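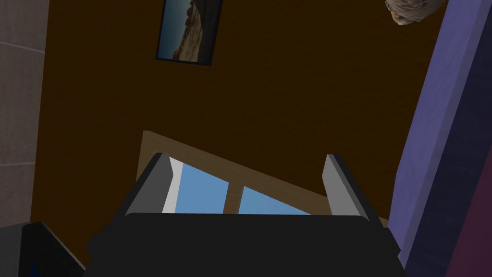 Celthorpe Window Restorers

Home Jobs Our Work Old Glass Contact

Come learn old windows with me (part-time helper wanted)

Hi, I'm Soudabeh. I fix old wooden windows for a living, mostly sashes that have been painted shut since before I was born, and I've got more work than I can get through alone. So I'm looking for one person to join me at the Celthorpe workshop starting in January, two days a week to begin with. If it goes well we can talk about a third!

You don't need to have done this before. Tadhg Fahy, who I hired last time, came to me from a bakery and had never held a putty knife (he's now off running his own jobs over in Handale, and I'm very proud and a little annoyed). What I do need is somebody who can stand at a bench for a morning and not get grumpy about scraping. There is a LOT of scraping.

What you'd be doing, more or less: taking out sashes, labeling every piece so it goes back in the right hole, softening old putty, getting the glass out whole if we possibly can, patching rot, sanding, priming, re-glazing, and swapping worn sash cords. Some days we're on site and you'll be carrying stuff up stairs. I do all the talking to customers, unless you like that kind of thing, in which case please take it off my hands.

We're just finishing the Sepúlveda house, which had 200 panes, and I think I've touched every one of them twice. Next up is a former schoolhouse with windows taller than me. The owner wants the wavy glass kept wherever it can be, so that'll be slow, careful work, and I'm really looking forward to it.

The practical bits. We start at 8 and finish at 4, with a proper lunch. You'll be on the payroll from the first day, and yes, the first weeks count as work even though you'll mostly be learning. I'll tell you the hourly rate when we first talk, before you've gone to any trouble. I supply tools, gloves, and a fitted respirator. A lot of the old paint has lead in it, so we follow the lead-safe rules to the letter and you'll take the training course before you scrape anything. I pay for that too. You need to be 18 or over and okay on a ladder. A driver's license would be great but I can pick you up if you live anywhere near the Collus road.

No résumé needed. Write me a few lines about something you've made or mended, even badly, and tell me which days you could do. I'll ask a few people in for a paid trial morning, where we'll take a sash apart together and have coffee. I answer everyone, though it may take me a week or so when I'm on site.

Drop your note in the workshop mailbox or use the contact page. If you know someone who'd be good at this and won't see it, please pass it on to them!

Soudabeh Shojaei

Recent posts
Sash cord or chain?
Getting putty off without breaking the glass
Before and after: Mrs. Ghorbani's porch
Storm windows, and when I'd skip them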